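Engelbrecht Roofing & Guttering
Mar 7, 2023

A short thread on gutters, for those who think they haven't got a gutter problem. 1/7

Rang by a chap in Jerkby who wanted a quote for damp. Three firms had already sold him damp-proofing. The damp was under one joint in the gutter. It had been dripping down the same bit of wall since July. 2/7

Finbarr Mac Carthaigh went up and came down with a tennis ball, half a bird's nest and a look I've come to know. Job took 2 hours. Tennis ball has been returned to its owner, who is a spaniel. 3/7

Things that are not gutter sealant: bathroom silicone, chewing gum, parcel tape, hope. We've scraped out all four. 4/7

Yes, we still do cast iron. The terrace up at Cumasura had 113 metres of it and every length weighed as much as my brother-in-law. Iason Ververidis carried most of it and has mentioned this since. 5/7

Someone asked if you can clear them yourself. You can. Ladder on firm ground, a mate holding the bottom, gloves, bucket. If your mate is looking at his phone you haven't got a mate holding the bottom. 6/7

Booking is 10 days out at the moment, a bit longer if you want it done in sunshine. Quotes are free. Tea is not compulsory but it does get noticed. 7/7

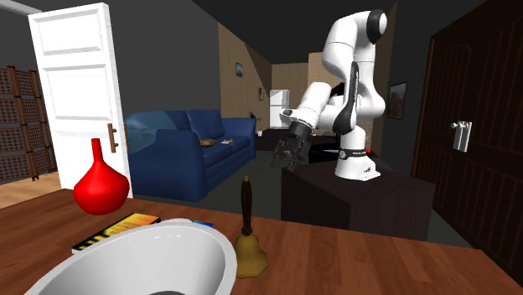
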